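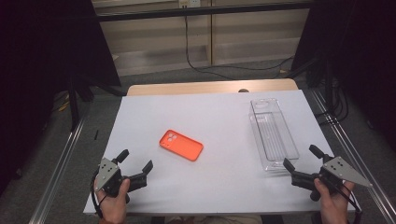

# Removing yellowing and grime from silicone and TPU phone cases

This method covers soft cases only. Leather, wood and fabric cases need different treatment. Hard polycarbonate can be washed the same way, but skip the bicarbonate step, as the powder leaves fine scratches on a gloss finish.

## What you need

- Washing-up liquid, unscented if possible
- Bicarbonate of soda
- A soft toothbrush
- A bowl deep enough to cover the case
- A lint-free cloth

## Washing

1. Take the phone out and remove any ring, card holder or magnet stuck to the back.
2. Fill the bowl with warm water, no hotter than a comfortable bath. TPU softens with heat and the corners lose their grip.
3. Add a small squirt of washing-up liquid and submerge the case for 15 minutes.
4. Brush the inside first, then the button covers and the edge of the camera opening. Grease collects under the raised lip.
5. Rinse under the cold tap until the surface squeaks.

## Stains

Mix bicarbonate with water to a thick paste. Spread it over the mark, leave it for 30 minutes, then brush in small circles and rinse. Denim dye usually needs a second round. Ballpoint ink may lift with isopropyl alcohol on a cotton bud – test it inside the case first, particularly on coloured silicone.

Yellowing in clear TPU is a change in the plastic itself, caused by light and heat. Washing removes the film on top but will not restore the original colour. Luana Magalhães suggested peroxide cream for this; on two clear Korport cases it made the surface cloudy and left the tint unchanged.

## Drying

Pat the case with the cloth and stand it on its long edge, away from radiators and direct sun. Leave it overnight if it has a fabric lining. Check the speaker and charging cut-outs for trapped water before refitting the phone.

## How often

Once a fortnight is enough for normal use. Wipe the phone's back at the same time – grit left between the two will mark the glass.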